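Rikis Shared Room Notes

Version 2, updated July
Maintained by Irfan Ghumman

Contents

Rikis is a set of 1,136 short written entries on how people use small shared workrooms: where they put a laptop down, which table they pick, what ends up next to it. Each entry covers one person at one table for 15 minutes or less.

Files

entries.csv has one row per entry
rooms.csv has one row per room, with furniture listed by type
terms.txt has the word list used for furniture and small items

Fields in entries.csv

entry_id: number, no gaps
room: matches rooms.csv
surface: table, desk, shelf, cabinet top, floor
items: free text, separated by semicolons
posture: sitting, standing, leaning
notes: free text, often blank

Labeling rules

Write "cabinet" for any tall closed unit unless the door was opened and the inside checked. Bottles are logged with the surface they stand on. Bags worn on the back go under notes, and bags set down go under items. If an object can't be named, enter "small object" and its color.

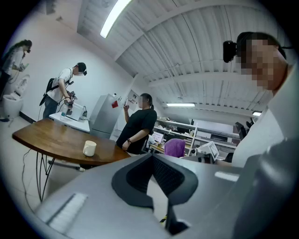
Figure 1. Small white table with open laptop and water bottle, tall light-gray cabinet next to it.

Known problems

Roughly 100 entries from the Akpalu rooms have no posture value. The terms "desk" and "table" were used loosely in version 1 and only the Veltel rooms have been corrected so far. Room names with a trailing space will fail to match in rooms.csv.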